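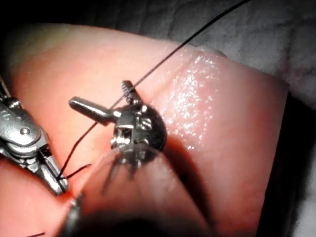

Maintained by Mỹ Triệu. Bench, tools and a great deal of patience from Desmond Abernathy. Last tidied up in February.

Plerkoveck: suturing clips from a shared workshop

Hello! I'm Mỹ, and this is the readme for Plerkoveck, a small set of recordings we made on our corner bench at the Millance workshop. We have two surgical-style arms there and a pink practice pad, and I spend most of my evenings trying to get thread from one gripper to the other without swearing.

What's in the download

There are 19 clips in 2 folders. The one called "passes" is handing thread between instruments, and "knots" is tying, or my attempts at it (be kind). Each clip has its video, the joint positions for both arms and a little text file with my notes. The notes are worth reading – I wrote them straight after each go, and they're blunter than this page. 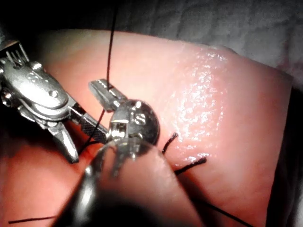

Labels were the part I changed my mind about most. I started with one label for the whole tie, then split it into reach, grip and pull, so three in all. The awkward one is reach, when the left grasper has its jaws open right beside the other wrist and the black thread runs down between them, and you have to decide whether it's still approaching or has already started to grip. I went with reach until the jaws close on the thread. Desmond would have switched sooner, and where we disagreed I've kept both versions in a column called second_opinion.

How it was built

The arm mounts are from Prurkus, an older project of ours, with the slack taken out of the cable runs. The control software is called Lindgren and it lives in its own repository, so please send bugs there! You don't need it to open the clips, only to replay them on hardware.

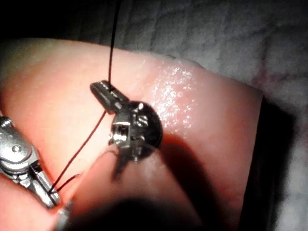 Thread held in the left gripper and stretched across to the centre instrument.

Known problems

The shiny patches on the pad upset my thread tracker, which likes to think glare is an edge. Parts of the picture close to the lens are very blurry too, so I wouldn't trust any automatic outline down there. Timestamps on the two arms drift apart in the longer clips – there's a script called line_up.py that sorts most of it out.

Using it

Do what you like with it, just mention Plerkoveck somewhere. It's a practice pad and a hobby rig, so please don't use it for anything medical. If you relabel any of the knots, send me your file and I'll add it to the next version.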